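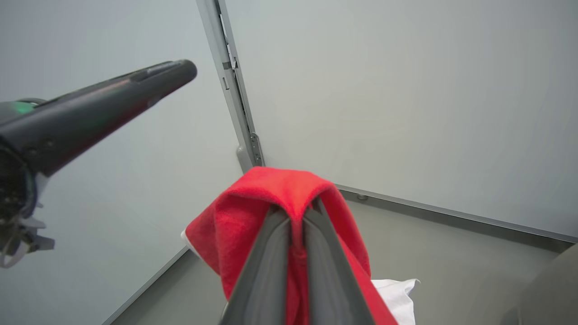
Ein rotes Handtuch im Greifer, darunter etwas Weißes: die Wäsche bleibt die härteste Prüfung.

Wann faltet mir endlich jemand die Wäsche?
Von Aino Leinonen

Seit Jahren bekomme ich zu Weihnachten dieselbe Frage gestellt, meistens zwischen Braten und Nachtisch: Du schreibst doch über Roboter, wann kommt denn nun einer, der den Haushalt macht? Früher habe ich mich herausgeredet. In diesem Jahr freue ich mich auf die Frage, denn ich habe eine Antwort, und sie beginnt mit einem Handtuch.

Ein Handtuch ist ein ganz gemeiner Gegenstand. Eine Schraube sieht von jeder Seite aus wie eine Schraube, ein Karton hat sechs Flächen und behält sie auch, wenn man ihn anhebt. Ein Handtuch dagegen ändert seine Form in dem Moment, in dem man es berührt. Man zieht an einer Ecke, und drei andere verschwinden in einer Falte. Wir Menschen merken davon nichts, weil wir schütteln, streichen, mit dem Daumen nachfühlen und dabei telefonieren. Eine Maschine muss sich jeden dieser Schritte mühsam erarbeiten.

Im Juli war ich bei Pondbridge und habe einen Nachmittag lang zwei Armen beim Falten zugesehen. Das System heißt dort intern Gravel, warum, konnte mir keiner sagen. Gravel bekam Stoff in einem wirren Haufen vorgelegt, griff hinein, hob an, ließ wieder los, griff noch einmal. Von 80 Versuchen habe ich die meisten mitgeschrieben, und mein Notizblock ist voll von Wörtern wie »rutscht«, »verdreht«, »zwei Tücher auf einmal«. Dazwischen steht dann plötzlich »sauber!«, mit Ausrufezeichen, und ich weiß noch, dass ich dabei fast vom Hocker gefallen bin.

Was mich so begeistert hat, war gar nicht die fertige Kante. Es war das zweite Zugreifen. Der Greifer hatte eine Falte erwischt statt einer Ecke, der Stoff hing schief, und die Maschine legte ihn ab und suchte sich eine andere Stelle. Wer vor ein paar Jahren Industrieroboter beobachtet hat, der weiß, wie neu das ist: Die fuhren ihre Bahn ab, ob nun etwas zwischen den Fingern klemmte oder nicht.

Trotzdem, Hand aufs Herz – kann man so etwas heute in eine Wohnung stellen? Nein. Und ich finde, man sollte das auch so deutlich sagen. Ein Versuchsraum mit hellen, glatten Wänden und gleichmäßigem Licht ist das eine, mein Bad das andere. Bei mir liegt die Wäsche auf der Maschine, hinter der Maschine und zu einem guten Teil unter der Katze. Es gibt Spannbettlaken, die schon für mich eine Zumutung sind, Socken auf links und einen Wollpullover, der auf keinen Fall gezogen werden darf. Jeder dieser Fälle wäre für sich lösbar. Alle zusammen, in beliebiger Reihenfolge und bei Funzellicht, sind eine ganz andere Aufgabe.

In den Betrieben sieht es besser aus. Die Großwäscherei Ahonen, die ich danach besucht habe, lässt Servietten und Frotteetücher schon länger von Anlagen legen, aber eingelegt werden sie von Hand, Stück für Stück. An dem Tag, an dem ich dort war, gingen in einer Schicht 1190 Tücher über den Tisch. Genau dieses Einlegen, das Herausfischen einer Ecke aus dem Haufen, ist eine Arbeit, die auf Schultern und Handgelenke geht und die kaum noch jemand machen will. Wenn ein Greifer zuerst irgendwo sein Geld verdient, dann hier. Er darf langsam sein, er darf auch mal zweimal zufassen, und neben ihm steht jemand, der den roten Knopf kennt.

Den Einwand, das werde Arbeitsplätze kosten, nehme ich ernst. Ich habe ihn in der Wäscherei selbst gehört, von einer Frau, die seit Jahrzehnten am Band steht. Sie sagte aber auch, sie würde den Einlegeplatz sofort abgeben, wenn sie dafür an die Kontrolle dürfte. Ob Betriebe das so regeln, ist eine Frage an die Chefs und an die Gewerkschaften, und die sollten sie bitte stellen, solange die Maschinen noch üben.

Und der Haushalt? Ich tippe auf einen langen Umweg. Erst die Wäscherei, dann das Hotel, dann vielleicht das Pflegeheim, und irgendwann ein Gerät, das im Keller eines Mietshauses steht und für alle Parteien faltet. Die Firma Staller wirbt bereits mit einem Faltschrank für daheim, in den man jedes Hemd einzeln einhängen muss. Ich habe ihn ausprobiert. Ein hübscher Schrank, nur war ich mit dem Einhängen länger beschäftigt als sonst mit dem Falten.

Beim Weihnachtsessen werde ich also von dem Handtuch erzählen, vom Danebengreifen und vom Nocheinmalgreifen. Die Servietten falte ich vorher selbst.

12/23/18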